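Skovel: two-handed kitchen demonstrations and a simple trick for picking the useful ones

README, updated 3rd April

What you get

Skovel is a set of 1747 short demonstrations of kitchen work done by people holding a gripper in each hand, plus the code for the filtering method we call Uto. We built the set to test one question: if you already have a pile of demonstrations, which ones should a policy learn from? We had a hunch that the moment just before contact matters far more than the long stretch of moving towards it, and we are really pleased with how well the hunch held up!

Of the 1747 demonstrations, 1181 are in the training split. The rest are held back for testing and come from kitchens that never appear in training. Please keep it that way when you report numbers. Mixing the kitchens makes everything look better than it is (we did it by mistake in June and had a very happy afternoon, followed by a less happy morning).

The tasks

All the tasks are small things done on a table or counter: taking a utensil out of a holder, putting one back, moving a lid, passing an object from one gripper to the other. The utensil tasks turned out to be our favourites. Chopsticks and spoons are thin, they lean on each other, and a grasp that is slightly off tends to drag the neighbour along. If a method has trouble judging depth, you find out quickly.
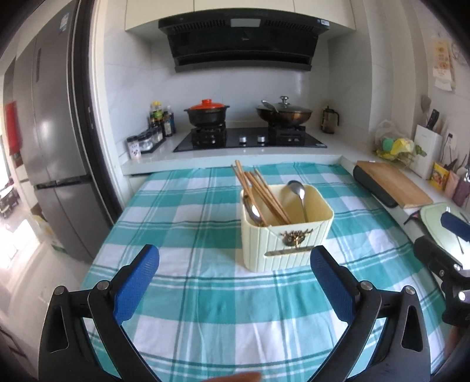 Utensil task, wrist view: chopsticks and two metal spoons in the caddy, gripper fingers open, second gripper at the right.

We left the homes as they were, with pots on the stove and bottles on the counter. A tidy lab bench would have been easier to work with, but the policies trained on it (our earlier Huanca set) got badly confused by patterned tablecloths and shiny fridge doors.

How Uto works

Uto gives each demonstration a score. It looks at the stretch before the fingers close, asks a small model to guess the final grasp pose from each view, and checks how fast the guesses settle down. Demonstrations where they settle early are the ones where the person lined up clearly and then went in. Those are kept. Hesitant ones, with a lot of hovering and second thoughts, get a low score and are dropped from training - though they stay in the download, as you may well find a use for them.

With the default threshold, Uto keeps 791 of the 1181 training demonstrations. In our tests the policy trained on those 791 did better on the held-out kitchens than the one trained on the full split, with the same network and the same number of training steps. The gap was widest on the utensil tasks. We repeated each run with 7 seeds and the order never flipped.

Known problems

Fingertips and forearms of the person sometimes show in the wrist views. We have not masked them.

Uto is unfair to slow, careful people. One collector's handovers were nearly all thrown out, and having watched them back we think most were fine. A per-person threshold helps a bit; see the settings file.

Lid tasks are thin on the ground, and glass lids especially so.

The Vestcombe kitchens have dim evening light, and scores there are noisier.

Getting started

Unpack the archive, run the check script first, then the scoring script. Scores are written next to each demonstration, so you can try other thresholds without scoring everything again. If you find a threshold that beats ours, do open an issue - we would love to see it.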